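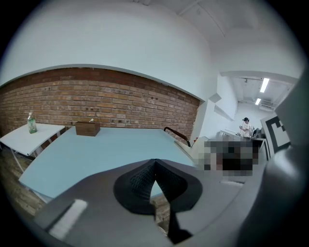
Chapter 4

Storage and the Working Surface

A room is used mostly through its flat surfaces. Floors carry people and furniture, but work, meals and paperwork happen on tables, counters and desks, and the way these are kept decides how much can be done in the room. A small open wooden box set toward the back of a table, near the wall, takes up space that a seated person seldom reaches for, and leaves the front of the table free. The same box placed at the front edge would get in the way of every task. Position matters as much as size, and students planning their first interior often give all their attention to size.

This chapter deals with storage that stands on, under or beside a working surface. Built-in cabinets were covered in Chapter 2, and shelving for whole walls is left until Chapter 9.

Two terms are used throughout. The active zone is the part of a surface that a person can reach without leaning. The rest zone is everything beyond it. On a deep table the rest zone may be larger than the active zone, and it tends to fill with things that have no other home – mail, chargers, empty cups. A planner who measures only the full tabletop will overstate how much of it is usable.

The main case study is the Skála apartment in Urkeck, planned by Natália Kováčik for a family that worked and ate in the same room. Her first drawing showed one long table with drawers below. The family found that the drawers could not be opened while anyone was seated, so papers stayed on top. In the second drawing the drawers were moved to a separate low unit at the end of the table, 400 mm wide, and the table itself was left open underneath. Both drawings are reproduced in Section 4.2.

A shorter study looks at the front office of Kakero, a repair shop where Vlastimil Danko replaced a single counter with two tables of different heights. Customers used the higher one for signing forms. Staff kept the lower one for sorting parts, and the change required no new storage at all.

Before reading further, choose a table you use every day and sketch it from above. Mark the active zone, then draw in each object where it stands now. Keep the sketch, as the exercises at the end of Section 4.3 refer back to it.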